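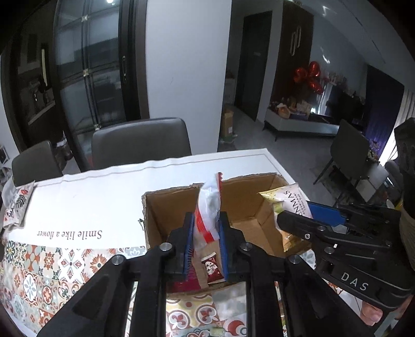
Sending a parcel of snacks to my sister overseas, box keeps arriving squashed

I've been putting together a goodie box for my sister every couple of months since she moved, and I love doing it! It's all light stuff, mostly snack packets and sachets, in a brown cardboard box with the flaps folded open and a cardboard divider in the middle, and a red and white packet standing up inside just like it would on a shop shelf. It looks great on my dining table and then she sends me a message saying the corners were pushed in and half the crackers were crumbs. The last one went from Nastwood to Ukent and took most of October. I want to keep the look of everything standing up when she opens it, because that's half the fun. Do I need a stronger box, or more padding, or is it how I'm packing it? Also is it worth going over 2 kg, or better to split it into two parcels?

Posted by parcelmagpie

fill the gaps

pricey boxes are a waste, I use supermarket ones and they're fine. scrunched newspaper. tape it well

Posted by Dunny_Creek

Oh I love this question, I've been posting food parcels for years and I still get excited sealing one up!

First thing, the box. Second-hand ones are fine if the walls are still stiff. Press your thumb into the middle of a side panel. If it gives easily, the ridges inside have already been crushed and it won't hold up under anything heavy. Have a look at the corners too, they go soft before anything else does.

Then the size, and I think this is your trouble. Light snacks leave a lot of air in a box, and air is what lets the lid cave in. Pack to the very top, so the flaps have to be pushed down a tiny bit to close. Once it's taped, give it a shake next to your ear – if you can hear things sliding, open it up and add more.
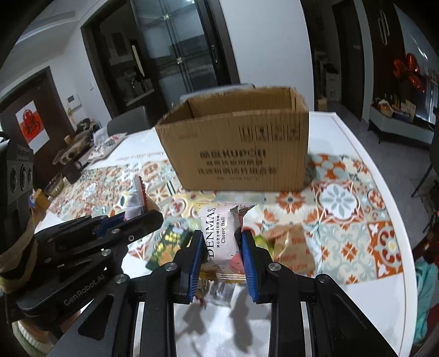
For filling I use whatever is soft and can be eaten or used at the other end. Tea towels are my favourite, and socks are good in winter. A 400 g bag of marshmallows fills a surprising amount of space and she gets to eat it! Newspaper works as well, but it flattens over a long trip, so scrunch it tighter than you'd think.

You can keep the standing up look. Line the packets up along the divider like books, puffy ones against flat ones, and slide a piece of card down each side. Crackers and anything crumbly go in the centre, with at least a hand's width of soft things between them and the wall. Sauces and oils get their own zip bag, then another zip bag.

On the weight, I'd split it. Check the rates at your own counter first, but from here two small boxes come out close to the same price as one big one, and small boxes are much tougher for their size. It also means two days of presents for her instead of one.

Last bit, the customs form. Write what each thing is in plain words, so "rice crackers, 200 g" and not "food". Look up what her country lets in before you shop, as meat, seeds and fresh fruit are the usual ones that get stopped. I learned that with a very nice salami.

Posted by Birner

Good answer from Birner. I'd add one thing about tape. Use the wide brown kind and run it along the middle seam, then across both ends so it makes an H, top and bottom. The cheap clear stuff lets go in the cold. If you're re-using a box, cover up any old labels and barcodes completely, mine once went all the way back to the shop it came from.

And put a slip of paper inside with both addresses, in case the label gets torn off.

Posted by Vi

Thank you all so much! Did the thumb test on my stack of boxes and three of them went straight in the recycling. Going with two smaller ones this time and tea towels down the sides. I'll come back and report on the crackers!

Posted by parcelmagpie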